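How to Break In a New Pair of Leather Hiking Boots

Take your time with it, and start well before the trip.

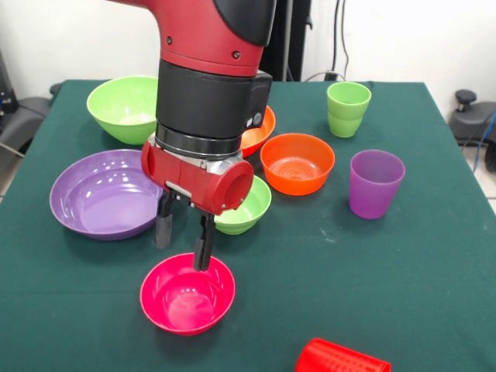
Montserrat Benítez
Gear editor and weekend walker

I bought my last pair of full leather boots in January, a stiff brown pair from Goicoechea, and I wore them around the house for 9 days before they ever touched dirt. My family thought I had lost my mind, but my heels thanked me later!

Begin indoors, with the same socks you plan to hike in. Lace the boots snugly over the top of the foot and a bit looser at the ankle, then just go about your evening — cook, fold towels, climb the stairs a few times. An hour is plenty for the first night. If you feel a warm spot on your heel or little toe, stop and put a strip of tape on it before the next try.

Once the house feels easy, go outside. Walk to the store, then find a short trail with a gentle hill or two. I like the loop behind Urkirport, which climbs 364 feet and has benches (I use all of them). Carry a light pack the second or third time out, and work up to 2 hours before you think about a full day.

Rub in a little leather conditioner after the first few walks, paying attention to the crease where your toes bend. Go easy, as too much will make the leather floppy. And please don't dry them by the heater! Stuff them with newspaper and leave them in a cool hallway overnight.

My friend Anqi Jiang swears by a second pair of laces in her pocket, and I've started carrying them too.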